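Telotby Support — Kelisine kitchen simulation kit
Ticket 3137
Status: open, awaiting customer
Opened: 7 July 2026
Raised by: Nathalie MacDonald, Jukholm

We are evaluating the Kelisine kit under the trial licence. Since the last update, the ice cube tray task stops with a planning error once the arm is above the worktop. The tray loads in its usual place beside the sink area and the arm model loads without warnings. The fault appeared in 50 of 100 attempts. 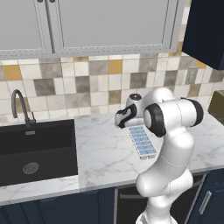 Zachary Marchand: Thank you for the report. Please confirm whether the tray's starting angle is fixed or random in your task file. The update changed how random angles are read, and older files may give a grasp pose that the planner rejects.

Nathalie MacDonald: The angle is random. Fixing it at zero removed the planning error. A second matter remains — the wrist view is loaded with a roll offset which we did not set, and the kitchen is shown almost on its side.

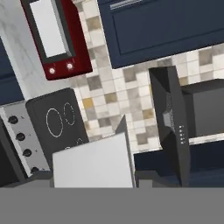
The offset is the same with the hob and oven assets switched off, and reinstalling the kit made no difference. Our configuration file is attached, together with the log (fault code 361).

Zachary Marchand: Received. The offset has been passed to Wayne Penner under this ticket. Until a correction is issued, please set the camera roll by hand in the configuration file and let us know the value used.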